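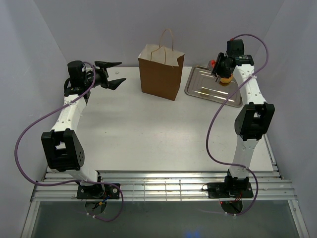 ## Sunday, arvo -- dye bath, second go

Madder on the merino again. Last batch came out brick, want the softer coral Gintarė Kivi got in July.

- 40 g fibre, mordanted overnight, alum 10%
- 40 g madder (Kosska, the new bag, ground finer than the old one)
- tap water + pinch of chalk. Didnt weigh the chalk, sorry
- up to 60ish over almost 20 min, then held. Lid off

Went brown at the edge of the pot when I let it creep up -- turned it down a notch, seemed to settle. Note to self: the big ring overshoots, use the small one.

Skein A pulled early, skein B left to cool in the bath. A is closer to the colour. B too dark, might overdye with weld, or give it to Roman Głowacki for the weaving sampels, he likes muddy.

Rinse water still pink after four changes. Not happy with that. Old scour maybe? Try a longer soak before mordanting next time, and the neutral soap, not the dish stuff.

Exhaust bath kept in the lidded bucket, labelled. Pls don't tip it out.

To do: lightfast strips on the north window, order more alum, ask Gintarė re her chalk.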